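Teaching two arms to hand something over (club notes, February)

So you've finished the single-arm exercises and now you want the arms to pass things to each other. Great! It's my favorite part of the whole club year, and also the part where people get cranky, so I wrote down how I go about it.

First, pick one object and stick with it. We use a foam block, because foam forgives you. Last year Nuno Moreira started straight off with a marker pen and spent an entire evening chasing it across the floor (sorry, Nuno). Once the block works you can move on to whatever you like.

Next, set your home poses. Both arms should start with the fingers mostly closed and well apart from each other, pointing out over the table. Save them under names you'll still understand next month. I call mine home_left and home_right, and Bhupendra Nishad calls his "potato" and "potato2", which works fine until somebody else has to run his code.

Then choose the meeting point. I like it low, maybe a hand's width over the tabletop, so a dropped block doesn't travel far. Jog the giving arm there by hand, save the pose, back it off, and do the same with the receiving arm. Don't send both arms in together at this stage! Run everything at the slowest speed setting and keep a hand near the stop button.

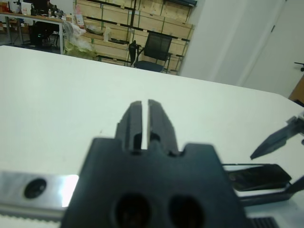
Now for the order of moves, which is where most of the trouble lives. The giver goes to the meeting point and stops. The receiver comes in with its fingers open, a little off to one side, then slides in the last bit and closes. Wait. I put a pause of 200 milliseconds there, and if you skip it the giver lets go while the receiver is still squeezing, and down goes your block. After the pause the giver opens, backs straight out, and only then does anything turn or lift. Straight out, please. Marichka Tkachenko has a lovely scratch on one finger from a wrist that turned too early.

When that runs, try it 9 times in a row without touching the poses. If it fails 3 times or more, go back to the meeting point before you start fiddling with grip force. I know the grip slider is right there and it's tempting, but a pose that's slightly crooked will beat you no matter how hard you squeeze.

A few things I get asked a lot:

My receiver stops short. Check that you saved its pose with the fingers open. The software limits the approach if it thinks the grippers will touch.

The block comes out twisted. Your two wrists aren't lined up. Look at them from straight above, fix the receiver and leave the giver alone.

Can I speed it up? Sure, one notch at a time, and do your nine runs again after each notch.

Save the finished routine in the Isel folder on the club drive with your name in the file name, and write your pause length in the first comment line. Jhun Cruzado goes through the folder before we start the sorting task, and he'll want to know which pause you ended up with.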